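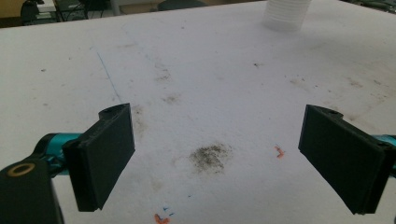 The Tiver hand-held gripper with its fingers wide open over a white tabletop.

Tiver Hand-Held Gripper Kit: Your Questions

What is it?
A gripper you hold and work yourself, made for recording hand tasks that a robot arm can learn from later. You do the job, the camera on the tool sees what the fingers see. We love how quickly people get the hang of it!

What comes in the box?
The gripper, 2 pairs of black fingers, a camera mount and a bag of 18 screws. The camera is sold separately.

Can I swap the fingers?
Yes, and please do! Each one goes on with a screw through the hole near the top. Doğukan Yüksel, who drew the current pair, keeps the files on our downloads page so you can change the shape and print your own.

Do I need a special table?
No. Any flat top is fine, marks and all - a bit of pen or gray smudging is no problem for practice runs.

How much is it?
The full kit is $649. Schools should write to us first.

How long does it take to put together?
Plan on 3 hours if it's your first one. Go easy on the finger screws.

Does it work with the Grornora arm?
It does. The same fingers fit both, so you can record by hand and run on the arm without changing them. The adapter plate ships from our Beltavstead shop.

Who do I ask about repairs?
Ertuğrul Karakaya, through the contact form. Tell him which fingers you have on and whether they close all the way.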